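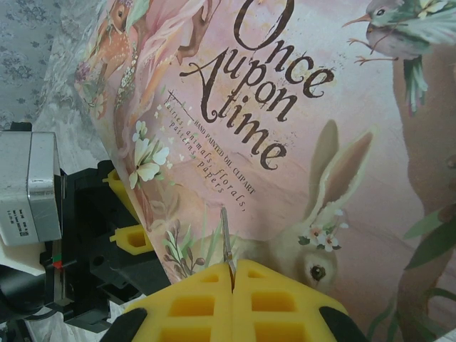

Bücher mit Bildvorlagen zum Basteln haben in den vergangenen Jahren still ihre Käufer gefunden. Vlasta Petek sammelt sie, seit sie in Hevberg ihren kleinen Papierladen Skunari führt. In ihrem Regal stehen Hefte mit Bordüren, Bände mit alten Etiketten und viel Märchenhaftes. »Once upon a time« gehört zur letzten Gruppe: laut Umschlag handgemalte Öl-Cliparts, dazu Feen, Tiere, Blumen, Muster und Papiere. Das Kaninchen mit dem Blütenkranz zwischen den Ohren und das gefleckte Rehkitz geben den Ton vor, viel Rosa, weiche Farben.

Suche Suchbegriff eingeben Los

»Die Leute kaufen nach dem Umschlag«, sagt Petek. »Geschnitten wird dann aber meistens das Kleine, Zweige und Vögel.« Für Einladungen und Geschenkanhänger nimmt sie eine spitze Schere mit kurzen Klingen, für Tagebuchseiten reißt sie die Ränder lieber von Hand.

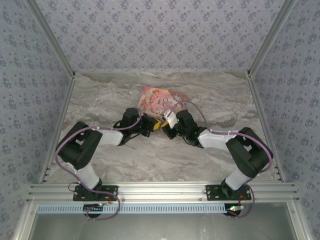 Geklebt wird bei ihr mit Stift, flüssiger Leim wellt dünnes Papier. Barış Tokgöz, der im Juli bei Skunari einen Kurs gibt, arbeitet anders. Er scannt jede Seite, bevor er sie zerschneidet, und druckt die Motive auf mattes Papier nach. In seinem Archiv liegen inzwischen 1288 Motive, sortiert nach Farbe. Der Kurs dauert 3 Abende und kostet 30 Euro, Material ist dabei. Anmelden kann man sich im Laden.

Seite drucken | Per E-Mail versenden

Diese Website verwendet Cookies. Mit der weiteren Nutzung stimmen Sie dem zu. OK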